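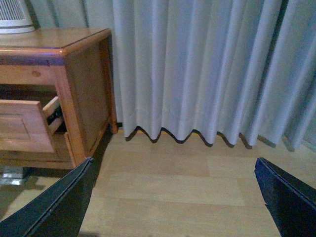 The drawer of my nightstand has been annoying me since June and today I have finally decided to repair it. I will write it here in small pieces, maybe it helps somebody with the same furniture. 1/11

I bought the nightstand second-hand in Flasville, from a shop for used furniture called Mulcahy. I paid 40 for it. It is wood, the colour of honey, with a little knot in the rail over the drawer. I like this knot very much. It was the reason I chose this one and not the white one beside it. 2/11

The problem: when I pull the drawer out, the front does not stay straight. It hangs to the left side like a tired door. You can push it back with your knee, but at night, in the dark, with a glass of water in one hand, it is not so pleasant. 3/11

First I thought the wood was swollen. I rubbed a candle on the edges, as my grandmother did with her kitchen drawers. It smelled nice and changed nothing. The drawer runs on a metal runner, so of course the candle had no work to do there. 4/11

So I took everything out of it. Two chargers for telephones I no longer have, a Stilel catalogue, old earplugs, a receipt for 278 which I would prefer not to look at again, and 19 hair grips. I have short hair for three years now. 5/11

With a torch I could see the fault better. The screws which hold the front to the left side had become loose, and one was missing completely. I found it at the back of the drawer, under the catalogue. 6/11

The old hole was too wide for the screw. A neighbour told me the trick with matches: put a little wood glue on two matches without heads, push them in the hole, cut them flat, wait, then turn the screw in again slowly. 7/11

Please really wait. The glue bottle says 22 minutes, a strangely exact number, but I left it until after lunch. 8/11

I also cleaned the runner with a dry brush. There was a lot of grey fluff, I suppose from the curtain, which is long and touches the nightstand all the time. 9/11

Now it closes with two fingers. When it is fully open it still leans a very small bit, so perhaps the other screw needs matches too. 10/11

If somebody from Skurside knows where to buy a single runner for an old drawer, please write to me. The shop here sells them only in packs of ten. 11/11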